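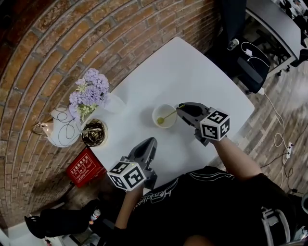 Agbeko Square Table, White Finish

The Agbeko Square Table is supplied by Kiken for meeting rooms, staff canteens, classrooms and other shared interiors. Its plain outline allows it to be used alone or joined with others of the same model to form longer rows. The white top is intended for rooms with strong wall colors, and a square white table against red-brown brick shows the contrast that many purchasers request. The finish is the same on every table in the series, so later additions will match those already in service.

Ordering

Tables are sold singly and in lots of 10. Institutions placing an order for 100 or more are asked to contact the Villport sales office before submitting a purchase form, as orders of that size are scheduled separately. The standard lead time is 11 working days from written confirmation. Orders received in December are processed in the first full working week of the new year.

Delivery and Assembly

Each table is shipped flat in one carton with the top, legs, fixings and a printed assembly sheet. Assembly requires two people and a hex key, which is included. The top should be placed face down on a clean blanket while the legs are attached. Fixings should be tightened by hand first and then fully secured once all four legs are in position. Deliveries are made to the ground floor — upper-floor delivery may be arranged at the time of order.

Care

Wipe the top with a soft damp cloth and a mild detergent, then dry it. Abrasive pads, bleach and solvent-based cleaners will dull the surface and are excluded from the warranty. Hot pans must be placed on a mat. Check leg fixings at the start of each term or quarter, and after any table has been moved between rooms.

Spare Parts and Returns

Replacement legs, floor glides and fixing sets are held at the Penport warehouse and may be ordered by customers with an existing account. Please quote the series name and the finish. Unassembled tables may be returned in their original carton within the period stated on the invoice. Assembled tables are accepted only where a fault has been reported in writing — photographs of the affected part should be attached to the report.

Prices and terms on this page apply to orders placed on or after Saturday, March 1, 2025.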